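Small Kitchen, Shared Table: storing cookware on one worktop

Project report, module 2
Group Irkby

3. Method

We wanted to know how the way kitchen things are stored affects how easily they can be reached and put back. The student kitchen in the Niskanen building has very little cupboard space, so most things end up on the worktop. We set up a table with the same kinds of items and tried different layouts.

The items were chosen from a list we made in October after asking residents what they used every day. Lids came up more often than anything else. People said they had nowhere to put them, and that they slid about when stacked on top of pans. Mugs came second.

We covered the table to stop the crockery slipping and to cut down the noise. The saucepan went in the middle with its handle pointing to the back, so that sleeves would not catch on it. The mug tree stood in front of the pan. Plates were stored upright in a wooden stand, and the glass lid had no fixed place at this stage.

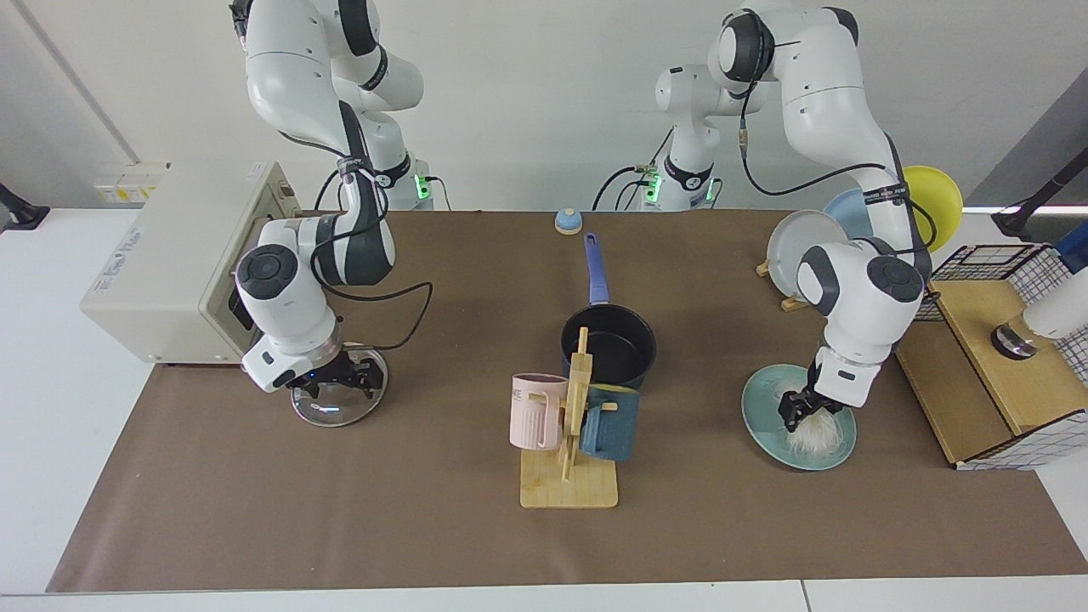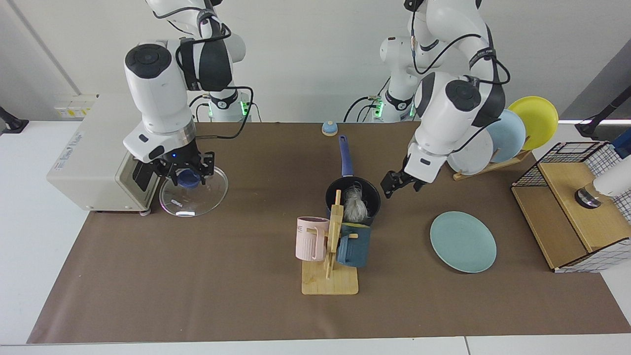

Raimo Eskola thought the mug tree should go further back, as reaching the saucepan over hanging mugs would sooner or later end with a broken one. He also asked why we had not tried keeping the lid on the pan. We had left this out because several residents put a pan away with other things inside it, but we agreed that it should have been one of the layouts.

4. Results

The plate stand was the most useful item. A plate could be taken out without lifting the others, and it took up less of the table than a flat stack.

The mug tree worked well for two mugs. We did not test it full. Its base is flat and square-cornered, so it can stand close to other things.

The lid was the main problem in every layout. Laid flat it used as much space as a plate, and leaning it against something was not safe. A rack on the wall would probably solve this, but we were not allowed to drill.

5. Further work

Repeat the test with the lid kept on the pan and the mug tree at the back. Try a second plate stand for lids. Ask the Inano residents the same questions, as their worktop is longer.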